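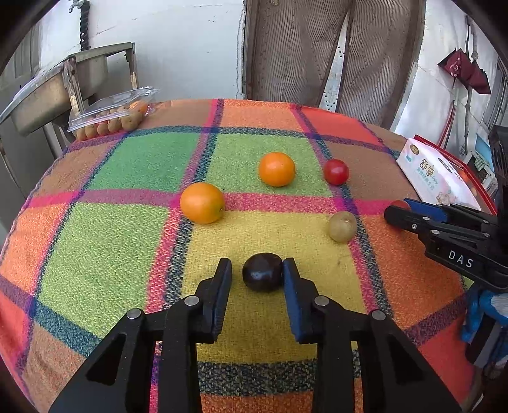
Fladel Plaid Throw / Table Cover

Heavy weave, big squares, works on a round table or over the back of a couch. Item 362. Back in stock Thu 6 February, two colorways only for now (Clindby and Rothe). Pusov is sold out till August, sorry.

100% cotton. Fringe on 2 sides. Machine wash cold, hang dry, do NOT tumble it. First wash alone, the darker threads can bleed a litle.

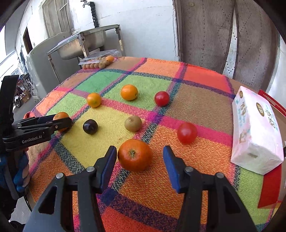

Shipping is 4 business days, longer for rural adresses. Returns ok if unwashed and tags still on. Gift wrap at checkout.

Sizes: small fits a table for 4, large is for six or so. Between sizes, go large. Drapes better.

Matching napkins coming, no date yet. Email us to get on the list.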